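室内仕上げ材の反射が作業面照度に与える影響

2.測定方法
対象は学内の実習室2室で、壁の仕上げのみが異なる。A室は白色塗装、B室はDekora社の灰色クロス貼りである。照明器具はいずれもFlumix製の直付け型を用い、調光率は100%に固定した。測定は1月の日没後に行い、外光の影響を除いた。照度計は机上面に水平に置き、点灯から十分な時間をおいて値を読み取った。
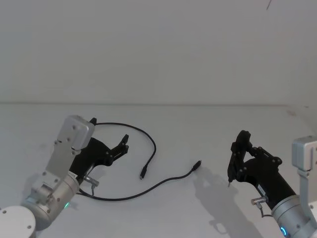
作業面照度は、光源からの直接成分と、壁や天井で反射して届く間接成分の和として扱う。間接成分は室内表面の平均反射率に依存し、反射率が高いほど増加する。白い壁に白い天板が接する配置では、両者の境目が淡い線としてしか見えず、面どうしの輝度差が小さい。一方、天板上の黒いケーブルは背景との対比が大きく、視認性は照度よりも輝度対比に左右されると考えられる。

3.結果と考察
机上面中央の照度はA室で824 lx、B室で384 lxであった。器具の台数と取付け高さは両室で等しいが、B室は天井の一部に吸音板を含むため、差のすべてを壁に帰することはできない。また、測定点が各室1点であり、均斉度は算出していない。今後は測定点を格子状に配置し、天井の条件をそろえて再測定する。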